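Plodia asks Canadians to put a cloth on it

Spring colour range arrives in March, wobbly tables welcome

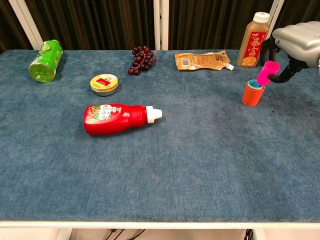 Blue mottled cloth on a white-framed table, with dark brown curtains behind.

Plodia, the table linen maker that has spent 25 years being mistaken for a pasta shape, will release its new spring range in March. It comes in 43 colours, nine of which are grey. The company has been assured by its customers that these are different greys.

The range is named Rirnuletti, after the street where the first workroom stood, and is cut for the tables people own instead of the ones in catalogues. Sizes run from the two-person kitchen square to a 396 cm banquet length meant for weddings, wakes and large families who insist on eating at the same time.

"We asked 200 households what they wanted from a tablecloth," said Giuliana Yupanqui, head of design. "Most of them wanted to know why we were calling at supper. The rest wanted something that didn't need ironing, so we started there."

All cloths are machine washable and come with a spare strip of matching fabric for repairs, napkins or arguments about who gets the spare strip. A weighted hem is offered on the outdoor sizes, following several frank letters from customers in Lethbridge, where it is windy.

Plodia will also bring back its trade-in program. Customers can return any old cloth, gravy history included, for a credit toward a new one. Returned cloths are washed and sent to Gevum, a textile recycler, to become furniture padding.

The Rirnuletti range will be sold through Tello stores and at the Plodia workroom counter, which opens at 10 a.m. and closes when the kettle does.

Media contact: Press desk, Plodia. Fabric swatches available on request. Please specify which grey.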